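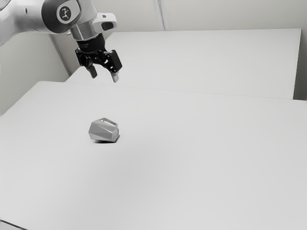 Can you train a grasping policy entirely in simulation and expect it to pick up a real mug?

Mostly, as long as you stop worrying about how pretty the simulator looks and start worrying about where the weight is.

I've been chewing on this since August, when Wojciech Bednarek dropped by my desk and asked why our Cullow policy was so good at upright mugs and so lousy at mugs lying on their side. I said it needed more data, which is what I always say. He said no, go look at your center of mass, and then he went to lunch (thanks, Wojciech).

So I looked! Our mug meshes are really low-poly, all flat facets, and I'd assumed that was the problem. I swapped in smoother ones and burned a whole night of training on it. Almost no change. Then I went back to the chunky meshes and randomized the mass, the friction and the center of mass in every episode, and suddenly the arm was going for better grasps on tipped-over mugs.

Some numbers, for those of you who like them. I ran 278 real trials with sideways mugs. The old policy managed 65 successful lifts. The new one, same mugs, same 278 starting poses, got 208. Training took more than 1,300 episodes before the curve did anything interesting, so if yours is flat at the beginning, go make a sandwich.

What still goes wrong is the handle. When it points straight up, the policy can't decide between pinching the handle and going around the body, and it sort of dithers over the top until the timer runs out. I tried a small penalty for hovering and that made it grab too early — worse, if anything. My next idea is to have it pick a grasp type first and then commit to it, a bit like what we did on Lutside with the boxes.

One more thing, for the person who emailed about table friction: yes, I randomize that too, but only a little. Go too wide and the policy gets timid and squeezes everything like it's made of soap.

I'll put the config up once I've cleaned out the embarrassing comments.

14 comments · 31 shares

Contact | © Bench Notes | Back to top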